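How to Make Potato and Cheese Pierogi

Pierogi take an afternoon the first time and much less after that. This recipe makes enough for four people and uses a soft dough that rolls out easily.

For the dough you need 3 cups of flour, 1 teaspoon of salt, 1 cup of warm water and 2 tablespoons of melted butter. For the filling, use 1 pound of potatoes, 8 ounces of farmer's cheese and one onion, chopped and fried until golden.

1. Boil the potatoes, drain them well and mash. Let them cool, then stir in the cheese and onion. Season with salt and pepper.

2. Mix the flour and salt. Add the water and butter and knead for 5 minutes. Cover with a bowl and rest for 30 minutes.
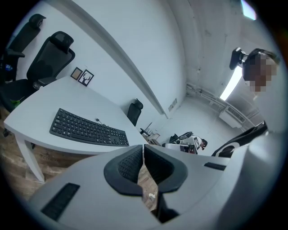

3. Roll the dough out to 1/8 inch on a floured counter. Cut 3-inch circles with a glass.

4. Put a heaping teaspoon of filling on each circle, fold it over and pinch the edge shut. If it won't stick, wet it with a fingertip.

5. Cook in batches in salted boiling water. Give them 2 minutes after they float, then lift out with a slotted spoon.

Jadwiga Stępień, who gave me the recipe, fries hers in butter the next day. To freeze, lay them uncooked on a floured tray until hard, then bag them. Boil from frozen and add a minute.

Irena Bednarek
22 April 2026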